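Bench notebook, Chidiac room, April

8:40. Picking up the bag task again. Rosemarie wants an answer for the Plakmont people on whether the arm can handle soft packaging well enough to put on their chore list, or whether we tell them to leave it off for another year. My guess going in is leave it off, but we haven't given it a fair run on the clear bags yet, only on the paper ones and the cereal boxes.

Setup same as last entry. Stiton arm, stock fingers, no new pads. Wrist camera exposure locked, because when it was on auto the gray table kept pulling the white panel up and the plastic vanished. Anybody repeating this, check the lock after every restart. It does not save.

9:15. First block done. Bag with the red closure, pick by the loop, lift, move to the bin, let go. The approach is good now. Tamsin retrained the grasp point finder over the weekend on the Hevthorpe set (1,151 labeled grasps, most of them handles and loops of one kind or another) and it goes to red loops with no fuss. Before that it went for any crease with a highlight on it.

What still goes wrong is the last bit. The fingers get either side of the loop and then close a little high, and the loop folds over and slides out. From the wrist view you would swear it was lined up. Depth on the film is garbage as usual. The sensor gets returns from the white panel behind and averages something in the middle, so the arm thinks the bag is farther back than it is. On the loop itself depth is usable but there are very few pixels of it.

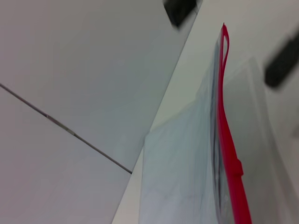 Wrist view, clear bag against the white panel, fingers either side of the red loop.

Note how little there is to work with apart from the red. If I mask out red in software and rerun the finder on the same view, it gives me the long dark edge next to the strip with high confidence. That's a bad grasp. Closing on it would mean pinching film and whatever is behind it. So the finder has learned color more than shape, at least on this item. Told Tamsin. She wants to add gray and clear closures to the training set before anyone says the word "general" in front of Plakmont.

10:50. Changed the closing height. It was set from the top of the loop, now it's set from the middle of the gap. Also slowed the close to half speed. Slower close matters more than I thought it would. At full speed the first finger to touch knocks the loop sideways before the second one arrives.

Full block of 60 after the change. Three bad ones at the grasp, all the same fault, loop rolled over. Another 5 held fine but swung on the move and clipped the bin rim. I'm logging those separately since they aren't a grasping problem. The trajectory people can have them.

Cycle time is poor. A person does this without looking, while talking. The arm stops to look, moves in, stops to look again, closes, waits for the force reading to settle, then lifts. For a shop floor where the bags come past one after another it's too slow as it stands. For a house at night, with no one waiting on it, I don't think slow matters much. What matters there is whether it drops things and whether somebody has to come and rescue it.

1:30. Rosemarie stopped in. Her question was what happens when the bag isn't propped up nicely with the loop at the top. Fair. I laid one down flat with the closure underneath and the arm did nothing, sat there reporting no target, which I'd call the right behavior. Then I laid one flat with half the loop showing and it tried for it, got the film instead, and dragged the bag along the table. Did not let go until I hit stop. We need a slip check during the drag, not only at lift. Adding to the list.

She also asked whether a person would sort this out by feel. Yes, obviously. You pat the thing, find the stiff bit, pull. We have no patting. The finger force sensors are good enough for "holding something" and "not holding something" and that's all I'd trust them for.

3:05. Where I've landed for the write-up:
Upright bag, colored closure, plain background – can do it, slowly.
Upright bag, clear or gray closure – untested, expect trouble.
Bag lying down – no.
Bag in a drawer with other bags – not worth trying this year.

Rosemarie will probably soften that last line before it goes to Plakmont. I'd leave it.

To do:
Slip check on drag (me)
Gray and clear closures for training set (Tamsin)
Try the dark backdrop in place of the white panel, see if depth on the film gets any better
Order more bags, the loops on the old ones are going soft
Ask Hevthorpe if their set has any failed grasps in it or only the good ones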